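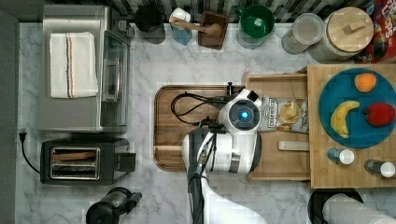 Section 4. First fill and priming

Do this before you plug the filter tap into the mains water. Takes 7 minutes if the parts are laid out, longer if they aren't.

You need: the Arkumach under-counter unit, both cartridges, the blue hose, a bucket, an old towel. PTFE tape is in the small bag with the screws.

1. Turn off the cold supply at the stop valve. Open the kitchen tap to let the pressure out.

2. Push the blue hose onto the inlet till it clicks. Tug it. If it comes off it wasn't in.

3. Carbon cartridge goes left, ceramic goes right. Arrows on both point up.

4. Hand tight only. No spanner.

CAUTION: overtightening cracks the collar. Cracked collars are not covered.

5. Bucket under the outlet. Open the stop valve a quarter turn and wait. Spluttering is air, leave it.

6. Black water from the carbon side is normal on first fill. Run until clear, then run 2 more buckets. Don't drink any of it. Fine for plants.

Note: the Iltcombe version has the outlet at the back. Same steps, more kneeling.

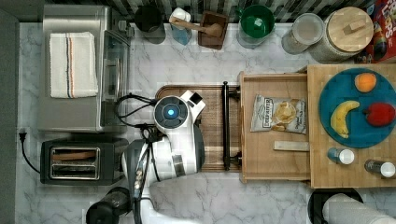 Ruairí Nic Aodha

Section 5. Setting the counter

The unit counts litres and tells you when to change cartridges. It has to be zeroed by hand, it won't do it for you.

1. Hold RESET until the display shows dashes. Let go.

2. Press once for soft water, twice for hard. Not sure? Pick hard.

3. Display should read 3,293. Thats litres left on a new pair of cartridges.

4. At 523 the light goes amber. Order then. Schmieder cartridges fit, Fuvport ones need the adaptor ring.

CAUTION: don't reset the counter with old cartridges in. It will beleive you.

Going away in August or any long stretch: shut the stop valve, drain the hose into a bucket, leave the tap open. When you come back, repeat step 5 of Section 4 and

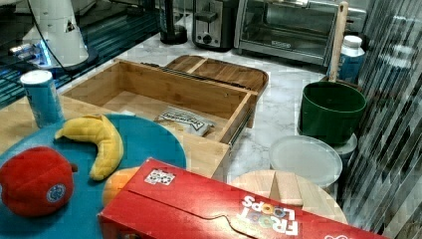
throw away the first bucketful before anyone fills a kettle. Smell it too. A musty smell means both cartridges go in the bin, whatever the counter says.

Drips at the collar: undo, wipe the seal, refit. Still dripping, swap the seal (spare is taped inside the lid).

No flow at all: check the stop valve, then look for a kink in the hose behind the unit.

Cartridge sizes and part numbers are in Section 6.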